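Review: The Jultoment tabletop arm as household help

Dec 16, 2019
By Hanne Nurmi

I have been reviewing kitchen and cleaning gear for a long time, and every winter I get the same letter in different handwriting: when can I buy a machine that clears the table? This year I spent four days at the Kavanagh workshop in Tostcombe with the Jultoment arm, which is rented out to small shops and to people with more patience than money. The sales sheet says it handles "light sorting and tidying." I took that as the test.

Setup is not a home job yet. The arm has to be fixed in place, the cables have to be kept clear of the elbow, and you need a second table for the computer. Allow most of a morning. The manual is decent, although the section on the gripper refers to a screw that my unit did not have.

The chore I kept coming back to was the simplest one I could think of. Small things are out on the table, and they belong in a bowl. A child of three can do it, with complaints. The arm can be run by a person with a hand controller, or left to repeat what it has been taught.

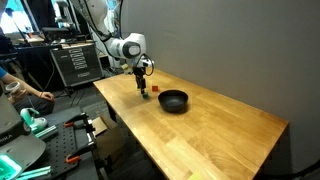 Hanne Heiskanen wrote in after my short note on the arm in June to say that she would take slow over careless any time. She runs a mending shop and has buttons, bobbins and chalk all over the bench by closing. If a machine needed the whole night to put them back in their dishes, she said, that would suit her fine, as long as she didn't find half of them on the floor in the morning.

It is a fair point, so I kept score. With a person steering, the arm put 70 blocks in the bowl before I got tired of it, and dropped very few. It is slow -- around 16 seconds for each one -- but it is steady. Left alone, it did well as long as everything was where it expected. When I moved the bowl a hand's width, it let go over bare table and went back for the next block without a pause.

That is the trouble with the whole class. I had the same result from the Ploteck, which is cheaper and noisier and has a weaker grip. Neither one should be trusted with a wine glass. Soft things are worse. A dish towel defeated both of them.

For a shop with one small part that always arrives in the same spot, the Jultoment is worth the rent, 451 a month with service included. Ask for the longer cable. For a kitchen, no. You would spend more time getting the table ready for the arm than you would spend clearing it -- and you would still have the towel to fold.

Questions or corrections: write to the reviews desk. Copyright Hanne Nurmi. All rights reserved. Back to top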